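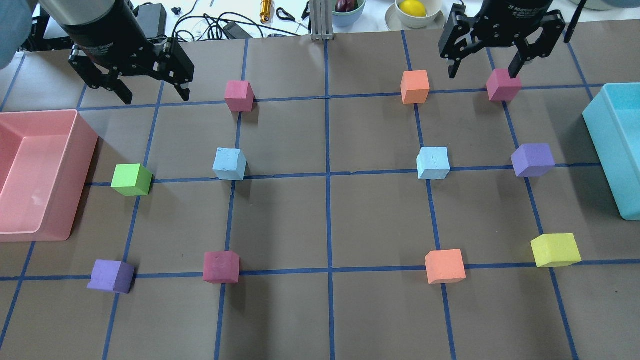 Foam cubes on the taped mat, with a pink bin on the left and a cyan bin on the right.

Filed under: Data Cards / Lab Practice

Posted in March by Golshifteh Shokri

Kotcombe Cube Sorting: recording rules, revision 2

This card is for operators and reviewers of the Kotcombe set. The set has 1000 episodes recorded at the Jurkwood bench. Please read it before you add new episodes or change old labels.

Layout

Cubes are put on the blue tape lines or near the crossings. Small errors of placement are allowed and should not be corrected after recording has started. A cube which leaves the mat ends the episode. Write "off mat" in the notes field and keep the file.

Two arms

Only one gripper may go down to a cube at a time. The other stays open and above the mat. In the first revision we permitted both, and 31 episodes were later moved to the folder "contact" for this reason.

People near the bench

Hands stay outside the tape grid while the arms have power. To fix a cube, press stop, wait until both arms are still, and call "clear" aloud. This rule has no exception for short corrections.

Labels

Use the color list of the Kalinowski sheet. Light blue and cyan are separate words: the first is for cubes, the second is for the bin. Pink is also for the bin, and the cubes are "magenta".

Known problems

Episodes from session 19 have wrong start times. So-ying Liao is repairing them with the Alletis script. Until then, please do not use them for timing.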